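Pulbridge returns room: progress report for March
Prepared for the Celano fund

Thank you again for your patience over the winter. I know the last report was a thin one, and I'm glad to have rather more to tell you this time.

As you'll remember, your grant lets us try out a humanoid robot on garment handling at Skumura's Pulbridge site, where clothes that customers send back are checked, folded and made ready for sale again. We handled 2,369 garments in the period, and 1,803 of those went through the robot's station at some point, even if a person finished the job. I had hoped for a higher share, but dark, soft fabrics are still slow going. The robot has to find a corner, pinch it and lift before anything else can happen, and a black garment on a white towel is an easier start for it than a black top on a pile of other black tops. We have kept to single garments for now, with the price tags left on as they would be on any ordinary return. 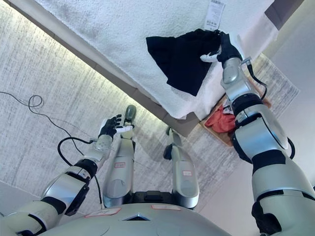
Shigeru Sugiyama told me that the folding was never the part that wore people out, and that if we wanted to be kind to the team we should look at the bending and carrying next. He would also like fewer changes to the rota in a single month, please, and I have promised him that.

I think he is right on both counts. The day team now spend less of the morning on plain folding and more on stain checks and small repairs, which most of them say they prefer, though two have told me they miss the rhythm of the old work and the chat that went with it. We have moved the repair table closer so that people can talk again while they sew. Hours and pay are unchanged, as agreed with you at the outset, and everybody has had the 30 minutes of training on stopping the robot safely. The refresher is being written up by Jeon, who also supply our spare gloves.

Spending stands at almost 66 per cent of the grant, a little behind plan, mostly down to the second training block slipping past Easter. I'd like to carry that sum over if you are happy with it.

Next on the list are knitwear, a lower trolley for the trays, and a proper sit-down with the late shift, who have had far less say in all this than they should have.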